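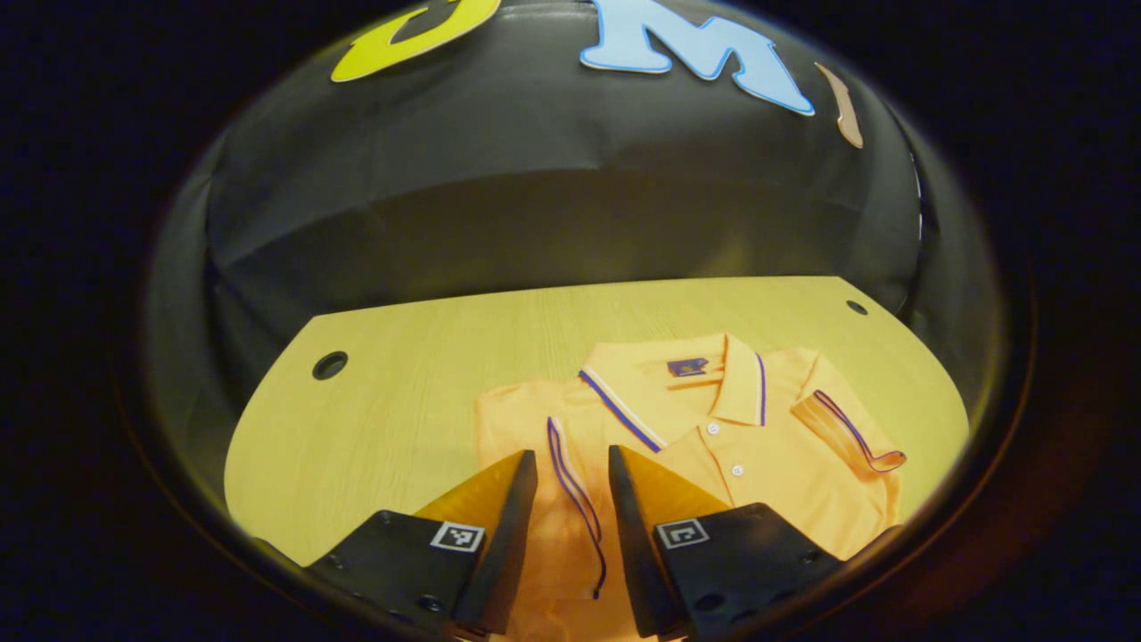
Why Is the Bathroom Floor So Cold?

You get out of bed. The bedroom floor is fine. You walk down the hall, and the hall is fine. Then you put one bare foot on the bathroom tiles and make a noise like a stepped-on duck.

So the tiles must be colder than everything else in the house. Except they aren't. If the heating has been the same all night, the tiles, the bath mat and the door are all pretty much the same temperature. You can check this with one of those thermometers that you point at things. Your foot will not believe you, but your foot has never been good at science.

Your foot is a bad thermometer

Skin can't read the temperature of a floor. What it notices is how quickly heat is leaving (or arriving). You are a warm animal, and the floor is cooler than you are, so heat moves out of your foot and into whatever you're standing on.

A bath mat is slow at taking heat. It is full of tiny pockets of air, and air is lazy about passing heat along. The bit of mat under your toes warms up and then stays warm, and after a moment you forget about it.

Tile is much quicker. It grabs heat from your skin and hands it down to the tile below the surface, which hands it down again, and so on, like a line of kids passing a hot potato they all secretly want to keep. The top never gets very warm, so your foot goes on losing heat and sends a complaint to your brain.

Grown-ups call this conduction. A thing that passes heat along well is a good conductor. Metal is a very good one, which explains the faucet. Tile is in the middle. Wood, cork and fluffy mats are poor conductors, and they are the ones you want to stand on in November.

So why do people put tile in bathrooms?

Fair question, especially from somebody hopping.

The answer is you. You splash. You get out of the tub like a seal leaving the ocean, and half the water comes along. A wood floor soaks up some of that and can swell or bend. A carpet soaks up nearly all of it and begins to smell like an old pond. Glazed tile just sits there being wet until somebody wipes it.

Tile starts out as clay, mixed with a few other things and pressed flat. It is baked in a very hot oven called a kiln, far hotter than anything you would use for pizza. The shiny top is the glaze, a thin layer of glass melted onto the clay. Water can't get through it, and neither can toothpaste, though toothpaste keeps trying.

People have been baking clay tiles and bricks for more than 4000 years. You might think somebody would have fixed the cold feet by now, and in fact somebody did.

The Roman answer

Rich Romans liked a warm bathroom and didn't like waiting for one. Some of their floors were held up on short pillars, with a gap beneath. A fire burned at one side, and hot air and smoke moved through the gap and warmed the floor from below. The whole thing was called a hypocaust, a good word to shout in a large bathroom.

It worked so well that some bathers wore sandals with thick soles to keep from burning their feet. There is no pleasing feet.

It also took a mountain of firewood, and a lot of hard work by people who were not the ones having the bath.

The modern answer

Some new bathrooms do the same trick without the smoke. There are 2 main ways. One is a long, thin electric cable laid back and forth under the tiles. The other is a pipe with warm water going around in it. Either way, heat comes up through the floor. Now the tile's grabby habit is useful, because a thing that takes heat quickly can give it quickly too.

If your bathroom doesn't have one of these, there is a cheaper machine called socks. Take them off before you get in the shower.

Try it yourself

You need 4 things that have been in the same room overnight: a metal spoon, a ceramic plate, a wooden cutting board and a folded towel. Leave them out of the sun and away from heaters.

Put your palm flat on each one while you count slowly to ten. Wait a bit between turns so your hand can warm up again. Then line them up from the one that feels coldest to the one that feels warmest.

Now ask somebody else in your home to do it without seeing your order. Most people put the spoon at the cold end and the towel at the warm end. If yours comes out differently, do it again before you blame the spoon.

For an extra go, stand with one foot on the bathroom tiles and the other on the mat. One foot will tell you it's winter. The other won't know what the fuss is about. Hold on to something sturdy, and make sure the floor is dry first.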